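Fórum Plonent — Manipulação e Controle
Tópico: Comparação de garras na simulação doméstica (Watow x Drolla)

lab_manip
Prezados, concluímos a primeira rodada comparativa entre as garras Watow e Drolla, ambas de dois dedos, em ambiente residencial simulado. Foram executadas 600 tentativas de preensão, com o mesmo controlador e o mesmo limite de força. A Watow obteve 314 preensões válidas na primeira aproximação. Os dados da Drolla ainda estão em revisão.

Na rodada seguinte, os dois braços partem com as garras voltadas para cima, e a câmera mantém a inclinação adotada no projeto Owen. 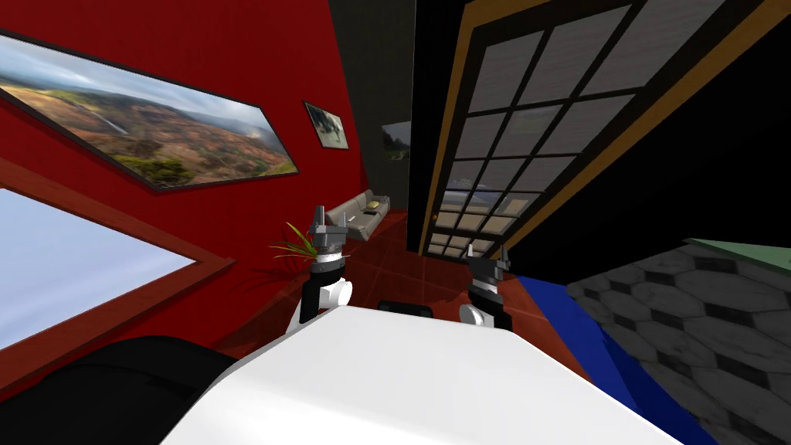
Solicitamos comentários sobre essa postura inicial antes de fixarmos o protocolo.

r_controle
Agradeço a divulgação. Discordo, porém, da câmera inclinada. O estimador de pose passa a depender da calibração extrínseca, e um erro pequeno nela pode ser atribuído indevidamente à garra.

lab_manip
A observação é pertinente. A calibração é refeita a cada 20 tentativas — o procedimento consta do anexo. Manteríamos a inclinação, que corresponde à montagem prevista para o robô físico.

setor_ensaios
Em nossa unidade, a câmera nivelada também gerou erros, sobretudo de oclusão pelo punho. Não considero a inclinação um impedimento. Preocupa-me mais o atrito dos dedos, que no simulador é idêntico para os dois modelos.

r_controle
Mantenho a ressalva, mas aceito uma rodada de controle com a câmera nivelada. Peço que os registros brutos sejam anexados ao tópico.

lab_manip
De acordo. A rodada de controle será incluída em fevereiro, com atrito ajustado por modelo.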